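The Last Bus to Guvby

So I missed the 4 o'clock bus, and if you've ever missed a bus in Mirnar you know that's pretty much your whole day gone. The station had one bench, one candy machine (a Gruber, older than me) and a clock that ran 8 minutes fast, which I blame for everything.

I was going home to sell my grandmother's house. She'd grown vegetables behind it her whole life, and every summer she'd send me to market with more than I could carry. I hated it! I'd have given anything to be out there again, complaining.
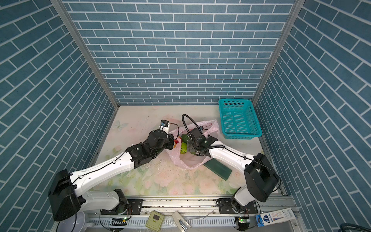
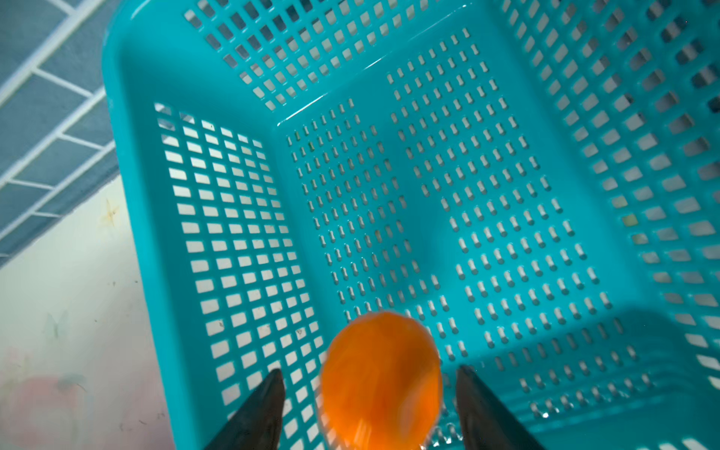
Produce in a pink bag, and a turquoise basket.

Anyway, a woman sat down next to me and asked where I was headed. I told her Guvby, number 209 on the hill road, and she went quiet for a bit.

"The one with the pear tree," she said. "I stole from that tree for years."

She was from Vitham, one valley over. I told her the buyer had offered me 2,000 less than I wanted and was planning to cut the tree down. She didn't say a word — just dug around in her coat, found a pencil and wrote her phone number on my ticket.

I called her from the kitchen that night, with my shoes still on.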